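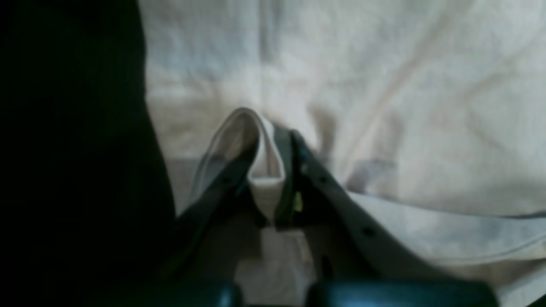
The art of the folded shirt

By Shoshana Achterberg

Last updated: 19 Feb 2022

Print this page | E-mail this page

Most of us were taught to fold a T-shirt once, at home, and have done it the same way ever since. Sleeves in, bottom up, on to the pile. In a family house the pile falls over by the middle of the week and is pushed back into the drawer by whoever is looking for socks.

I spent two days last May at Skudwood, a small laundry and linen hire business that takes in washing from guest houses, two care homes and a good number of private customers. It handles some 2,000 pieces in a working week. Sheets and towels make up most of that, but the part the staff talk about is the clothing, and among the clothing it is the plain light T-shirt that causes the most argument.

A towel has four corners and is the same both ways up. A shirt has a neck that won't lie flat, two sleeves which go wherever they like, and side seams that twist after a few washes. Thin cotton jersey is the worst. It stretches when you pull it, it clings to itself, and it remembers every crease it was given in the basket.

The Skudwood method begins before any folding is done. The shirt is picked up by the shoulders, given one shake and laid on the table. Then comes the part that most people at home leave out. The sleeves are drawn out to the side, the hem is pulled straight, and a flat hand is run from the neck down to the bottom. It takes a few seconds. A shirt that goes down crooked will come up crooked, and no amount of patting afterwards puts it right.

The surface matters more than I had expected. Bare laminate is too slippery, and the shirt slides away as you smooth it. A bed is too soft. The folding room at Skudwood has cloth over its tables, which grips the cotton a little. Colour is a matter of taste, although a pale garment is a good deal easier to square up on a dark cloth, where the line of the hem shows clearly. I tried it at home with an old black tablecloth and have kept on with it. 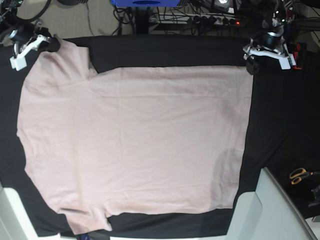
Should a T-shirt be folded face up or face down?

Face down is the usual choice in shops and laundries, as the front then finishes on the outside with the neckline showing. If the shirt is only going in a drawer and has no print on it, face up is just as good.

From there the work is quick. One side is brought over to a line running down from the middle of the shoulder, and the sleeve is turned back on itself so that it doesn't stick out past the fold. The other side follows. What you have now is a long strip, and the strip is folded from the hem towards the neck, either in half and half again for a shelf or in thirds for a drawer. For suitcases the staff roll the strip instead, starting from the neck. They disagree about whether this saves any room. I packed the same bag both ways and could see no difference, though the rolled shirts were easier to find.

There are plenty of gadgets for sale. The Drerex is a hinged plastic board with flaps, which you turn over in order, and it does give a very even pile. It also takes up as much cupboard space as the shirts. The Tavano is a simple stiff card with rounded corners, laid on the back of the garment as a guide and slid out at the end. I liked this one better, and a piece of cardboard cut from a box does the same job for nothing. There is one in the folding room which has been mended with parcel tape so many times that it is now mostly tape.

White and off-white things get a table of their own. Fluff from darker clothes shows up badly on them, and so does anything left on the cloth from the load before. The covers are brushed down between loads and washed every evening. At home a lint roller will do.

Labels need a look too. The small tabs sewn into a side seam or the back of the neck will turn up or twist if they are caught in a fold, and they press a mark into thin fabric when there is weight on top. Smooth them down with a thumb as you pass. Anything with a thick seam or a pocket should be folded beside it, never across it.

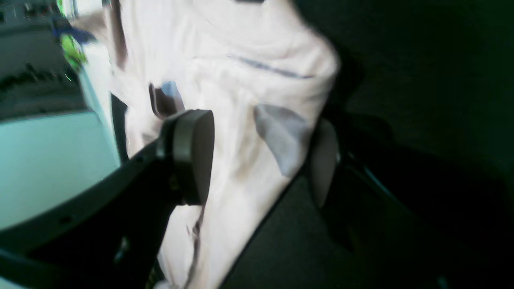 Soft, light fabric creases easily and bunches when it is gathered up.

Creases that are already there should be dealt with first. A damp hand will take out the small ones if the shirt is then left flat for a few minutes. Deeper ones want an iron, used on the warm setting and on the inside of the cloth. Let the shirt cool before you fold it, or the folds will be pressed in as firmly as if you had ironed them.

The drawer is the last stage. The Escobedo guest house, one of Skudwood's oldest customers, asks for its staff shirts to be stood on edge in a row like files, and I have done mine the same way since I came home. It only works if the drawer is nearly full. When half of them are in the wash the rest lie down, and you are back to a pile.

Contact us | Copyright Skudwood feature pages 2022. All rights reserved. | Back to top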